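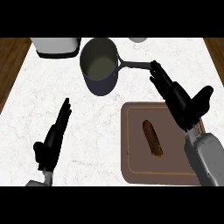
About Flernham

Flernham develops software that allows two-armed robots to carry out everyday manual work. The company writes planning, perception and control programs for machines built by others, and supplies them to manufacturers, research laboratories and commercial kitchens. We do not build robots.

The company was founded by Weidong Liang and Peter Paulík, who had worked together on motion planning for warehouse equipment. Dr. Liang serves as Director of Research and is responsible for planning and control. Mr. Paulík serves as Director of Engineering and oversees the tools our customers use each day. Flernham employs 50 people in 4 teams.

Our Software

Flarine is our planning and control package. It receives a task, such as moving a saucepan by its handle, and produces coordinated motion for both arms and all fingers. Grasps are chosen according to the shape of the object, the space around it and the position of the other hand. Plans are revised while the robot is moving, at up to 50 updates per second.

Flasance is our simulation and testing tool. Kitchen counters, cookware, food items and jointed hands are modeled in it, and each new release of Flarine is run against the full set of tasks before it is sent to a customer. The set currently holds 1,362 tasks. Many involve a single object on a clear surface. The more demanding ones require the hands to work close to each other, or to reach past one item in order to take hold of another.

Lü is the perception library shared by both products. It estimates the position and outline of objects from camera views, including objects that are only partly visible. Customers may license Lü separately.

How We Work

Every customer project begins in simulation. Our engineers model the work area, agree on the tasks with the customer and report the results of each test run in writing, including the failures. Work on the customer's own equipment starts when both parties have accepted those results. A project lead is assigned at the outset and remains in that role until final delivery.

Test records are kept for 8 years and are available to the customer on request. Changes to the control software are reviewed by two engineers, one of whom must come from outside the team that wrote them.

Education and Research

Flernham accepts student placements each March. Placement students join one of the four teams and are given a task set of their own to design, run and document. University groups may apply for a research license to Flasance at no charge. Applications are reviewed by the Director of Research, and a short written description of the intended work is required.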